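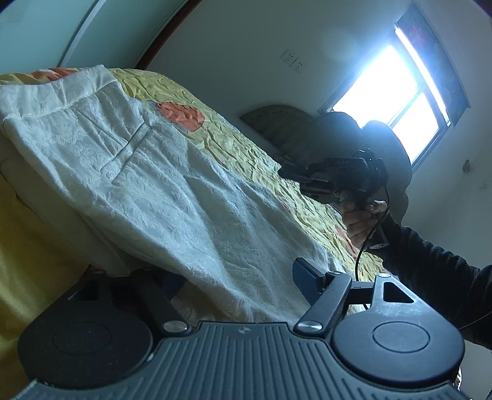
March, second evening in Jarndale

I promised myself I would write this down before bed, while I can still remember which box was which, because the last time I did any archive work I trusted my memory and ended up writing to three different people to find out where I had seen a single letter. So I have a cup of tea and my shoes off and I am going to do it properly.

I was at the Painemal Reading Room a little before nine and had to stand in the entry with my coat on until they opened. It is smaller than I pictured from the catalog - one long room over the music school, tall windows on the street side, and a radiator that knocks. You leave your bag in a locker and go in with a pencil, a notebook and your laptop out of its sleeve. I had forgotten to bring a pencil (I own dozens of pencils!) and they gave me one from a mug on the desk, green, chewed by some earlier scholar of dance band music, I suppose.

Desta Habte was the archivist on duty and I can't say enough about how kind she was. We had been emailing since the fall about the Sturico Ballroom papers, and she had already pulled the first two boxes and put them on the cart with my name on a slip. She sat down with me for a good quarter of an hour and went through how the collection came in, which was in no order at all, out of the ballroom's office when the building was sold. The person who first listed it put everything with a date into one series and everything without a date into another, so that the contract for a given night might be in Box 4 and the poster for the same night in Box 11. She told me to keep the finding aid open beside me all day and to write the folder number at the top of every page of notes before writing anything else. I did, mostly.

Box 4 was contracts, and contracts are slow going. Carbon copies on that thin paper that wants to fold itself up again, with the fee typed in and then crossed out and a different fee written over it by hand. There was one orchestra that was booked, canceled, booked again and then moved to the afternoon, with a letter for every change, each a little shorter than the one before. I spent much too long on those letters. They have nothing to do with my chapter, but I copied out the whole exchange anyway, and I suspect it will find its way in somehow.

Lunch was soup in the music school's basement, where a child was being coaxed through the same eight bars on a clarinet in the next room. I rather enjoyed it. Then back up at one o'clock for Box 5, and this was where the day got good. Folder 17 is listed as "misc. receipts" and I nearly skipped it. It does have receipts in it, for coal and floor wax and piano tuning, but tucked among them are the door sheets for one whole winter season, the real ones, with how many came in and what was taken and who played. I had only ever seen those figures quoted in the newspaper, and the newspaper was being generous. On the night they always called a sellout, the door sheet says 89 paid. I read it over and over and then went and got Desta, who read it too and said well, that's the band and their cousins.

I feel a little sorry for the Sturico, to tell the truth. The whole first half of my chapter leans on that sellout. I will have to go back and take the props out from under it, and I had been so pleased with that paragraph. 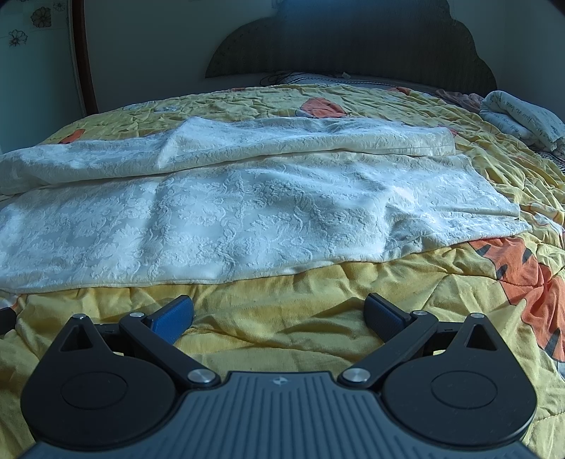
Anyway, the thing to do tomorrow is check the door sheets against the musicians' pay book, if there is one. The finding aid has a "ledger, water damaged" in the undated series and Desta thinks it may be what I want, but it has to be looked over before it can come to a reader, so she has put in the request and I am to ask at the desk after ten. If it isn't ready I will go on with the posters in Box 11. I should also ask about copies. You can take your own pictures for notes, without flash, but anything for print has to go through their form, and it sounded as though the form takes a while. Better to hand it in before I leave town than to mail it from home and wait until summer.

I tried putting today's notes into Zendum tonight, the way my nephew set it up for me, with a card for every folder and the tags down the side. It is a nice program and I am sure it is very clever, but it kept asking me for a date on things that have no date, and in the end I typed "undated" into the title and let it sulk. The notebook is the real copy. I have numbered the pages.

I called home after supper and read the canceled orchestra letters down the phone, all of them, and was listened to very patiently.

Things for the morning: pencils, two at least. A sweater for the window side of the room. Quarters for the locker. And look again at the back of the coal receipts in Folder 17, where there was handwriting I didn't stop to read.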